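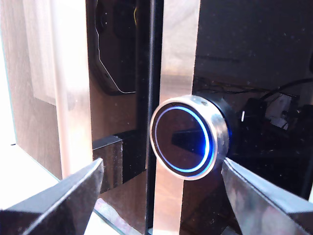 Thursday, August 11, 2022
By the Eltovwood Local staff

The baker who runs the Purba bread stall at the Eltovwood market does not own a shop and does not want one. She bakes four mornings a week in a shared kitchen on the edge of town, sells on Saturdays, and spends the rest of the time answering messages about rye.

"People want to know why theirs comes out like a brick," she said. "Usually they took it out too early, or they cut it while it was hot. Rye has to sit overnight. I tell them that and they write back the next day to say they cut it hot again."

She learned to bake in Sestoleck, where she worked for six years in a plant that made sandwich loaves for supermarkets. The job was mostly watching a line. She said she doesn't look down on it.

"It was decent bread for the price, and I learned what dough does when the weather changes. You can't learn that from one loaf on a Sunday. We'd have a humid week and the whole floor would be fighting it."

She left in January, three winters ago, and started selling to neighbors. The first batch was twelve loaves. Now she takes orders for 300 on a good week, with two part-time helpers for the shaping.

Her flour comes from a mill in Draruslow that grinds to order. It costs more than what she used at the start, and she has raised the price of a loaf twice to cover it. A few regulars stopped coming after the second increase.

"I don't blame them," she said. "One man told me to my face it was too much for bread. He still says hello. He buys his eggs two tables down." 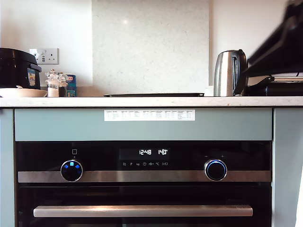 Photo: Eltovwood Local

Asked what a beginner should buy first, she said a scale. Cups are fine for pancakes, in her view, but a cup of rye flour can weigh almost anything depending on who scooped it. After the scale she would get a cheap oven thermometer.

"Mine at home runs cold in the back left corner. I turned the pans for a year before I worked out what was going on."

She does not think much of proofing baskets for people who bake once a month. A bowl with a floured dish towel does the same job. She also thinks most recipes ask for too much yeast, so that the baker can be done by dinner.

"Use half and leave it in the fridge. You go to bed, it does its thing. I've had the same starter since Sestoleck and I've forgotten to feed it plenty of times. It smells awful and then it's fine."

The hardest part of the business, she said, is the unsold bread. Rain can leave her with two full crates at noon. Some of it goes to the food pantry on the same afternoon, and some gets sliced and dried for crumbs, which she sells in paper bags through the winter.

A cafe owner has asked her to supply rolls six days a week. She turned it down in the spring and was asked again in July. She is still thinking about it, mainly because of the hours.

"I'd have to start at two in the morning. I did that already when I was younger, and I was a miserable person to live with."

The stall is at the north end of the market on Saturdays from 8 a.m. until the bread is gone. Orders for seeded rye need to be in by Wednesday night.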